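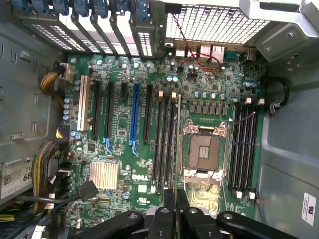

Motherboard of a Dell tower, with the expansion slot covers and their blue latches along the rear of the case.

Computer refurbishing is the trade of taking a machine that one office has given up on and selling it to another office that has not yet had the chance. It covers cleaning, testing, replacing worn parts, and erasing drives, the last of these usually more thoroughly than the previous owner ever cleaned the keyboard.

Most stock comes from companies that replace their desktops on a fixed schedule, whether or not anything is wrong with them. The machines arrive by the pallet and are sorted into grades. Grade A means few visible marks. Grade C means it turns on. The letters between and below vary by dealer, and so does the honesty with which they are applied.

The Cosach warehouse, founded by Meriem Samir, handled 232 towers in its first May and sold 200 of them. The rest were kept for parts, a category that in this business never gets smaller. Its main rival, Turnine, once advertised an 800-point inspection — later cut to 5 points, with no change in the price.

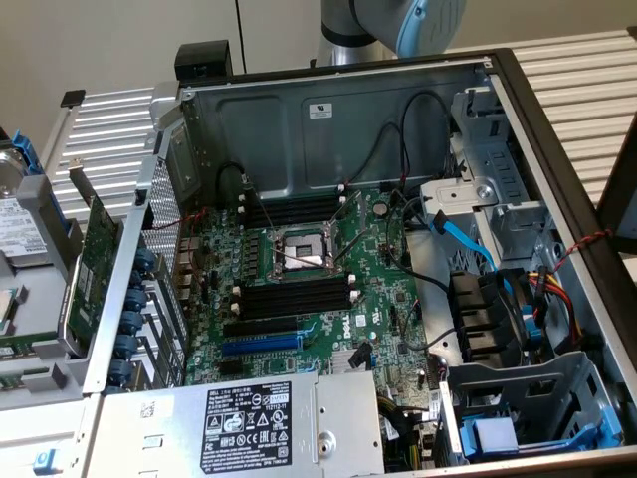
Open Dell tower with an empty CPU socket between two banks of memory slots.

Processors and memory are often sold apart from the machines they came in, as they are small, easy to mail, and sometimes worth more than everything around them. Mahmoud Benjelloun's handbook for the trade, The Second Desk, gives two chapters to memory and a paragraph to customer service.

See also: Electronic waste; Spare parts; Office furniture, used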